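Hadberg-Tilt: simulated wrist and body views for camera-roll estimation
Data card, revision 3
Maintained by Greer Strachan and Ghada Awad

Summary

Hadberg-Tilt is a set of rendered episodes for testing whether a manipulation policy can recover the roll of its own camera before it acts. Every episode is simulated. The set holds 1,027 episodes, of which 564 are for training and the rest are held out. The renderer is Kakden; the policy code is the Maruyama baseline with one added head.

Motivation

Policies trained on upright images lose accuracy when the camera mount is turned. The usual remedy is to rotate training images in two dimensions, which leaves black corners and does not change what the lens can see. We re-render instead. The camera is rolled in the simulator and the full view is drawn again, so walls, floor and furniture enter at steep angles and parts of the robot fill areas they would not fill in an upright view.

Scene

All episodes use one indoor room with a light wooden floor, a desk cabinet with drawers, a large monitor, potted plants and a table with chairs at the far end. The robot has two arms. Lighting is deliberately uneven: large areas of wall and ceiling are left unlit, and the roll must be estimated from what remains.
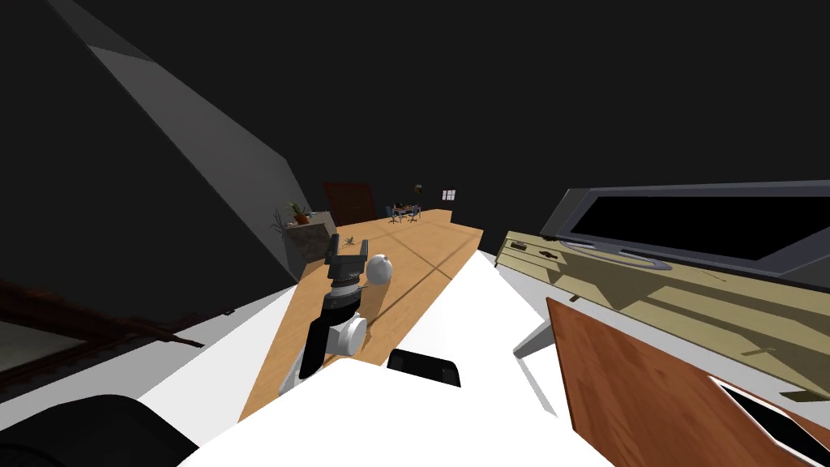

Roll is drawn once per episode and held fixed. Joint positions, gripper opening and camera pose are stored at every step. The roll label is given in degrees relative to the room's vertical axis and not relative to the robot body, which matters when the body itself is moving.

Method

The added head reads the same image features as the policy and predicts roll as a point on the unit circle. Its output is passed back to the action decoder. Training runs for 4,000 steps with the policy frozen, then continues with both parts free. Freezing first was Awad's change; without it the head settled on the mean roll and stayed there.

Result

On the held-out episodes the baseline completes fewer tasks as roll increases, and the added head recovers part of the loss. The gain is smallest for wrist views in which the gripper is open over a dark, plain background. In those views the fingers are always in the same place relative to the lens, so they carry no information on roll — the estimate has to come from small items near the border.

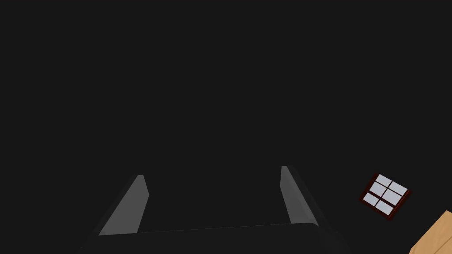

Can the roll head be used on its own, without the policy?
The head can be loaded separately if the feature extractor is loaded with it. Set policy to none in the configuration file. The output is then a roll estimate for each step, with no smoothing between steps.

Known limits

One room only. Estimates in other rooms have not been tested. In revision 2, 77 episodes carried a roll label with the wrong sign; these were corrected in August and their identifiers are listed in errata.txt. Scores computed on revision 2 should not be compared with scores on this one.

Licence and contact

Free for research use. Report errors to Greer Strachan through the Zestivness issue tracker, quoting the episode identifier and the step number.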